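Jasia two-finger gripper, reviewed: good grip, unsafe restart
By Aileen Dimaculangan

The Jasia is an electric parallel gripper sold as a kit for small arms: linkage, controller, fingertip pads and a license for the vendor's software. We fitted a pair of them to our two-arm sorting cell and ran them on light recyclables, mostly crushed drink bottles, plastic cups and bags, which go into gray fabric bins. The mechanical side is sound. The controller has a fault that should have been caught before shipping, and it is the reason for the low rating.

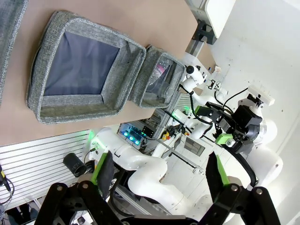

ALLIRGATE, January – Installation took one morning. The linkage bolts on without shims, and the green pads slide onto the fingers and stay put under side load. Cable exit is at the wrist, on the wrong side for our arms, so the loop needs more slack than the manual shows. Leave it too short and the connector takes the strain whenever the last joint turns past its midpoint.

Grip quality is better than on the Flundness unit it replaced. At the lowest force setting, 5 newtons, it holds an empty bottle by the ridges without folding it. Thin bags are harder. The pads pinch them well enough, but the controller often reads the closed position as a missed pick and asks for a retry. Raising the detection threshold cures most of this.

The planned test was 600 cycles. We stopped at 321.

On that cycle the left arm was carrying a bottle to the bin when Florante Magbanua pressed the emergency stop to clear some scrap from the table. The arm halted correctly. The gripper lost drive power and kept its hold, as the manual says it will. He cleared the table, released the button and reset the cell. The gripper then opened to full stroke at full speed, with no motion command from the program, and closed again. The bottle fell. His hand was a short distance from the fingers. 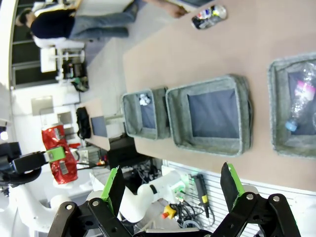

The log shows what happened. When power returns, the controller runs its homing routine before it reports ready. Homing ignores both the speed limit and the force limit set by the user, and the arm's safety controller has no means of blocking it. We repeated the test with hands clear and a foam block between the pads, and got the same result on every reset. The block came out with a permanent dent.

A setting called "home on enable" exists. Turning it off has no effect after a stop, only after a cold start. The manual treats the two as the same event. They are not.

Mercado, the distributor, answered within a day and sent revised firmware. With it loaded, the gripper waits for a separate enable signal and homes slowly. We restarted the count from zero and finished at 371, when the loaner period ran out, with no unrequested motion. Two picks were dropped, both of them cups lying on their sides. 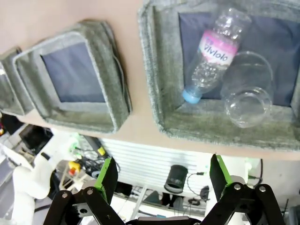 Stroke is wide enough for a bottle across its full diameter, and approach from above works well with shallow bins. Near a bin wall, the open fingers need more clearance than the drawing suggests, as the linkage swings outward before the tips begin to close. Add this to the collision model by hand. The supplied one covers the closed position only.

Anyone who already owns a unit should check the firmware before the next reset. Older stock is not marked on the box, and the version string appears only in the service menu. Until the update is in, we would cut gripper power at a separate switch and keep hands off the table until homing is complete.

Mechanics: 4 out of 5. Controller as shipped: 1. Controller with revised firmware: 3, pending a corrected manual.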